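The Walurcombe Walkers' Spring Letter: Notes From the Long Loop

Well, the mud has finally gone from the lower path, and I can report that the Long Loop is open again from end to end. I walked all 16 miles of it last week, slowly, with two long sits and one wrong turn at Boltwood that I should know better than to make after so many years. The new signpost there points you left at the old sheep pen, so please go left, even though your feet will want to go straight on toward the creek like mine did.

The footbridge below Vogler Farm has been repaired too, and it's a lovely job, with a good wide handrail on the upstream side. We raised $134 toward it at the winter soup supper, and thank you to everyone who came out on such a nasty night and put something in the jar. The planks still have that fresh-cut smell! I stood there a good while listening to the water and ate half my lunch before I'd meant to.

Our big spring walk is in May, and we're going out to Bivdale by the ridge and home along the old rail bed. We have 20 places on the van for the ride back, so if your knees are anything like mine, do put your name down early on the sheet at the library. Dogs are welcome on leads — the lambs are out in the top fields and they'll be skittish for a while yet. Bring layers, bring a hat, and bring more water than you think you want.
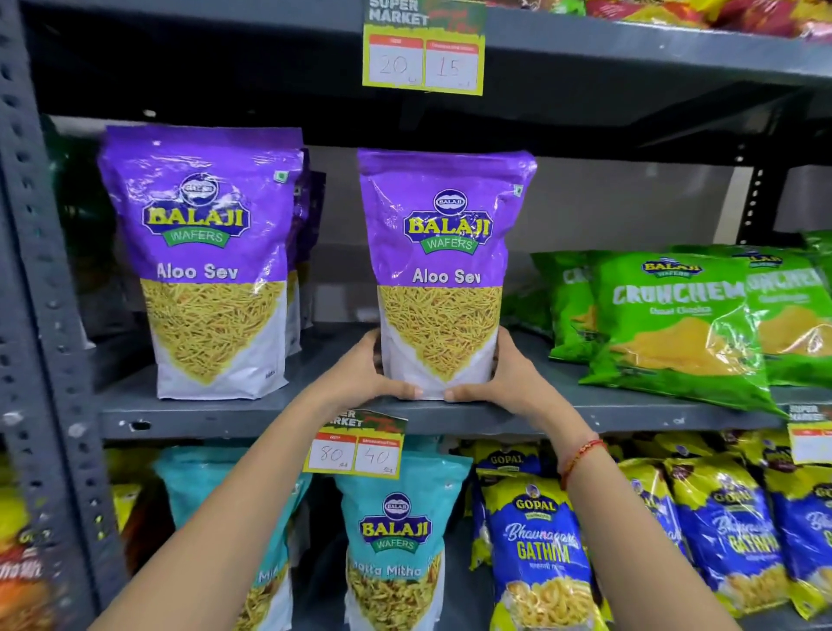
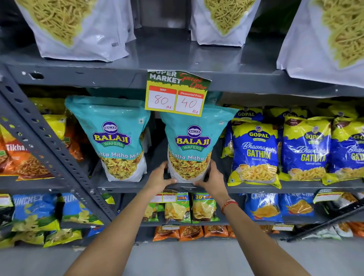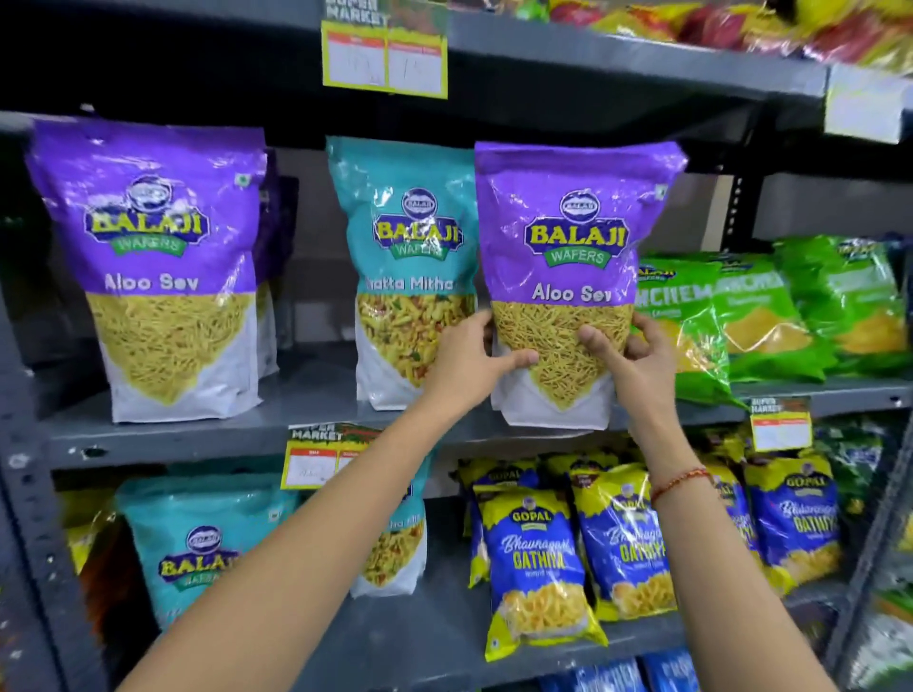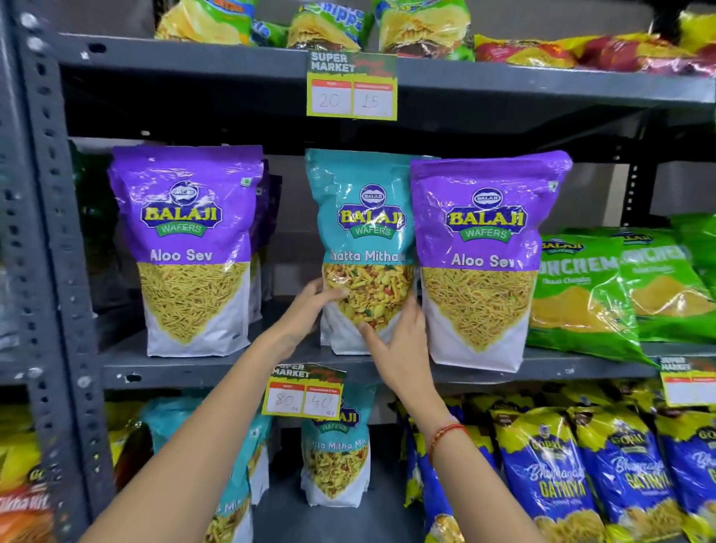 The matter of what to carry for lunch comes up every single spring, and I always end up giving the same long answer. I like something salty by the time we get up on the ridge, when the wind has been at you for an hour or two and a sweet granola bar just sits there in your mouth like sawdust. A bag of Aloo Sev or Khatta Mitha Mix is a fine thing to pass down the line, and it weighs next to nothing, though I'd tip it into a tub with a tight lid before you set out. Sev goes to crumbs under a water bottle, and crumbs are no good to anyone in a breeze. Add a boiled egg, an apple and a thick slice of whatever cake is in the house, and you'll get down to the rail bed in good spirits.

Wishing you dry socks until next time.

Comments

ridgerambler55: Went left at the sheep pen as told and was so glad I did. Bluebells are just starting in the hollow past it.

Muddyboots: Is the van picking up at the Bivdale church or the parking lot? Last year half of us waited at the wrong one.

teaflask: Second the tub idea. I use an old coffee can and it rattles all the way up the hill, but everything stays whole.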